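The Two Captains of Misport

In the county museum of Misport hangs a portrait of a man with a gray beard, and under it is written only "Captain Rathnayake, defender of the river." For many years I walked past it and believed I knew who he was. Then I began to read the letters in the archive, and I understood that the label speaks of two men, an uncle and a nephew, who carried the same name and served in the same regiment.

I am of the opinion that we should stop treating such confusion as a small matter. When two lives are put together into one, the new person becomes braver and busier than any human being could be. The uncle kept the ferry landing with 618 men in October and was already ill. The nephew was 7 years old when the regiment was raised and joined it only as a drummer in its last winter. The Captain of our schoolbooks does the deeds of both, and he is also given a speech at Flimley that neither of them could have heard, much less made.

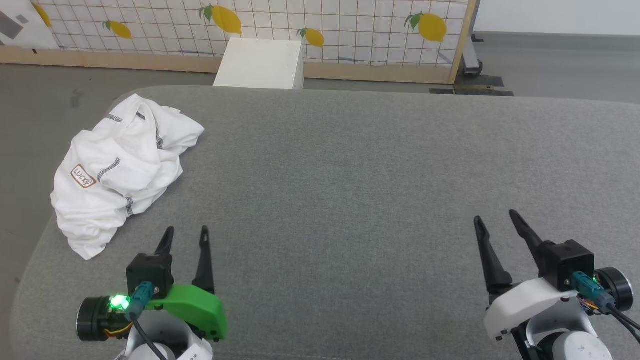

Myfanwy Hughes wrote to me after my first article that I am taking away from the town the only hero it has. A legend, she wrote, keeps children interested, and a child who is interested will later find the correct dates by himself. She asked me also who was ever harmed by a drummer being called a captain.

I have thought about her letter for a long time. It is true that I myself came to history through a wrong story, told by my teacher with great feeling. But I found the correct dates only by luck, when Mitali Navaratnam let me see the muster roll that she had copied by hand. It has 719 names, and beside the name of the uncle there are four words: "sent home, not fit." Most children will never hold such a paper. They will have the label, and they will trust it.

As for the harm, I think of the sergeant Sudetik, who led the men after the uncle was sent home. In the legend there is no place for him. The Captain is always present, so nobody else is needed at the landing. There is no portrait of Sudetik, and his grave at Flimley has lost its stone.

I do not ask that the picture be removed. I ask for a second line on the label, with the years of both men, and for the sergeant's name in the same size of letters.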